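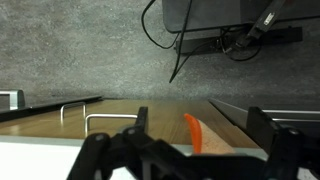 Rebecca Melis thinks the hardest part of teaching a robot to pick something up is letting go again. Ask anyone in the Skeditz robot club and you'll get a different answer. Some kids say it's the wiring. Some say it's waiting your turn! But they all agree that grabbing things is much trickier for a robot than it looks when you do it with your own hand.

So how does a robot hand work, and how do kids learn to make one do a job? Let's find out.

What is a gripper?

A gripper is the part at the end of a robot arm that holds things. The one the club uses is black, with two fingers, and it's named Halim. Why only two fingers? Try this. Pick up a crayon using just your thumb and your pointer finger. Easy, right? Now pick up a book, a sock and a spoon the same way. You can do a huge number of jobs with only two fingers, and two are a lot simpler to control than five.

Each finger on a gripper like this is moved by little metal or plastic arms called linkages. They join together at spots called pivots, which bend the way your elbow bends. When the motor turns, the linkages push or pull, and the fingers open or close. If you have ever used kitchen tongs or safety scissors, you already know how a pivot feels.

Where are its eyes?

Your eyes are in your head, but a robot can have its eyes anywhere! Halim has a small camera right by the gripper, so wherever the hand goes, the camera goes too. That means it always gets a close look at whatever is between the fingers. It also means its own fingers block part of the view. Hold your hand up near your nose and try to look past it at something on the table, and you'll see the problem.

Things that are easy for you and hard for a robot

Curved things. A block has flat sides, so flat fingers press against it nicely. Something round or bendy, like the orange piece with the hooked tip, touches the fingers in only a few places. Squeeze in the wrong spot and it can roll or twist.

Handles. A thin metal handle is a great thing to grab, but the fingers have to line up with it first. If the hand is turned the wrong way, it will just bump into the handle. The club calls this "knocking on the door."

Shiny things. Light bounces off shiny metal, and the bright spot moves when the camera moves. People hardly notice. A robot might think the bright spot is part of the object.

Soft things. A robot can squash a marshmallow flat and have no idea that it did. (The club has tested this. Many times.)

How do you teach it?

There are two main ways, and the club does both.

The first way is to write steps, one after another, like a recipe. Open the fingers. Move down. Close the fingers. Move up. This is called a program. The robot does exactly what you wrote, even if what you wrote was silly. One team left out "close the fingers" and Halim went down, came back up and looked very proud of itself with nothing in its hand.

The second way is to show it. A person guides the arm through the job while the computer saves what the camera sees and how the arm moves. Each try like this is called a demonstration. One demonstration isn't enough, in the same way that you didn't learn to tie your shoes by watching once. Team Nernon made 57 demonstrations for a single job last season, and they changed where the object started for lots of them. If it's always in the same place, the robot only learns about that place.

The Grirden Challenge

All this practice is for the Grirden Challenge, which the club holds every April. Teams get 12 minutes to have their robot move objects from one spot to another. You earn a point for each object that gets there, and you lose a point if you touch the robot with your hands while it's working. The best score so far is 13, and the kids on Team Nernon are sure they can beat it.

You don't need to know any coding to join. Sign-up for new members is open until 10th November, and you can just come and watch first if you feel shy.

Try it at home: be the robot

You need a friend, a pair of kitchen tongs, a scarf and a few small things that won't break.

Put the scarf over your eyes and hold the tongs. You are the robot now! Your friend is the programmer and has to tell you what to do using only these words: left, right, forward, back, up, down, open, close and stop. No saying "a bit more over there."

See if you can pick up one thing and put it in a bowl. Then swap places. Most people laugh a lot and miss a lot – and the programmer usually finds out that "left" is a confusing word when you're sitting face to face.

When you get good at it, try something harder, like a grape or a banana. Do you have to close the tongs slowly? How do you know when to stop squeezing? Your fingers can feel the answer through the tongs. A robot needs a sensor to do that.

Words to know

Gripper: the part of a robot that grabs and holds.
Linkage: stiff parts joined together so that moving one moves the others.
Pivot: a joint that a part turns around.
Program: a list of steps for a computer or robot to follow.
Demonstration: one time through a job, done by a person so the robot can learn from it.
Sensor: a part that lets a robot see, feel or measure something.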